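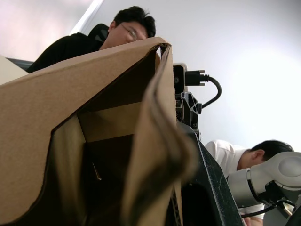 **"I did not want two saints": Pouran Babaei on writing Oltby**

The last episode of Oltby was shown in May, and Pouran Babaei says she has still not watched it to the end. She has seen every scene many times in the editing room, of course. But when it was on television, at the same time for everyone, she went out to walk the dog.

"I came back when the credits were running," she says. "My sister was sitting on the sofa and she was crying, so I asked her if it was good crying or bad crying. She told me to go away."

We speak by telephone on 29 Jul 2021, she in her kitchen and I in mine. For those who missed it, Oltby is a drama in eight parts about two stage actresses, Vera Hijazi and Connie Bostinik, who spend one long winter in the theatre of a small seaside town. They were friends once, and then one of them took a part which had been promised to the other. When the series begins they have not spoken for eleven years, and they must share a dressing room.

Babaei wrote six of the eight episodes herself. The idea is older than people think. She had first written it as a play for the radio, with only the two women and a door that opens and closes.

"In the radio version you never learned who was right," she says. "In television they ask you this all the time, who is right, who should we like. I had a meeting where a man asked me if Connie could have a sick mother. I said, she can have a mother, but the mother is very healthy and also unpleasant."

The mother stayed, and she became for many viewers the best thing in the third episode. I ask if this was planned.

"No. She had one scene on paper. Then the actress arrived and ate a boiled egg in a way which was so insulting that we wrote her four more."

The series was filmed in Podcombe, where the old theatre has 155 seats and a roof that lets in the sound of every seagull. Babaei was there for almost all of the shooting, and she speaks about the town with love, although she had a cold for most of the time. The crew had 43 days, less than they had asked for. The quarrel in the fifth episode, when Vera reads the old letter aloud in front of the whole company, was done in a single afternoon.

This is the scene everybody wants to discuss, and she knows it. In the script it was twelve pages. Her director, Issa Fakhoury, wanted to cut it by half.

"We had a real fight about it, Issa and I," she says. "We were standing in the car park and it was raining, and he said that the public will go to make tea after page five. And I said, then let them make tea, they will hear it from the kitchen."

Who won?

"It is nine pages now. So he thinks he won, and I also think I won."

Fakhoury, when I write to him later, answers with one line: "It should have been seven."

Some critics have complained that the last two episodes are too slow. Babaei has read these reviews, she does not pretend otherwise. She agrees with a part of it. The seventh episode, she says, has a journey by train which was written to be funny, and in the editing it became sad, and then it was too long for a sad thing. She would like to have those minutes back. But she defends the ending, in which the two women do the play together, bow, and go home in separate taxis.

"People wrote to me that they should embrace. I got around 110 letters and messages, and I think nearly all of them wanted the embrace. But I know these women. If they embrace, one of them will say something clever over the shoulder of the other, and then it starts again from the beginning."

I tell her that I had hoped for the embrace too. She laughs for quite a long time.

It is often written that rivalry between actresses is an old subject, even a tired one, and I ask her if this worried her. She is silent for a moment. I can hear a spoon in a cup.

"It is tired if you write it as two cats," she says. "For me it was about work. They are both very good at the same thing, and there is one good part in the year. What do you do with this? I have been in this position with friends. I have also been the one who took the job, and I did not telephone afterwards. I should have telephoned."

Did she, later?

"After the third episode she telephoned me."

There will be no second series. The channel asked, and Babaei wrote an outline, and after a week she asked to have it back. She is now working on a comedy about a driving school, of which she will only say that nobody in it can act at all. Fakhoury will direct it. They have already begun to disagree about the length.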